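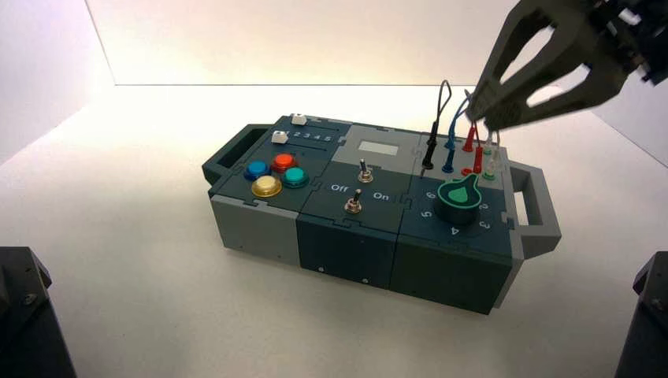
The task box on the bench at Sketham, with the probe leads plugged in along the back.

About Nalora

Nalora automates the parts of factory test work that people are glad to hand over, and a few parts they turn out to miss. We started in Sargate, in half a unit behind a tile warehouse, checking control panels by hand. Press the button, flip the switch, turn the knob, move the leads, write it down. A good tester got through 80 panels in a shift and went home still hearing the clicks.

These days the robots do the clicking. Every new routine is worked out first on a task box like ours: colored buttons, sliders, toggles, a big green pointer knob and a row of test leads. It looks like something you'd give a toddler on a long flight. The leads are the hard part. A cable has its own opinion about where it wants to go, and our software spent most of one October losing that argument.

What changed for the people

Our customers ask about cycle times. Their employees ask whether they still have a job, and we think that's the better question, so we answer it on the first visit, with the managers in the room.

At Tlapale, our largest site, 267 people worked in test and inspection when we arrived. The repetitive checks moved to the robots over 2 years. Most testers moved to fault finding, rework and cell setup, which pay more and come with more meetings. Some didn't care for the change and left, and we won't dress that up. The ones who stayed have named every robot in the building. We were not consulted on the names.

There are things we got wrong. Our first cells beeped whenever they finished a panel. With 500 panels a day, the beep lasted until lunch.

Working with us

Bring us your dullest job and the person who does it now. We'll want to talk to that person first, for longer than you expect. Visits to the Sketham workshop are by appointment, and the coffee machine there is still fully manual.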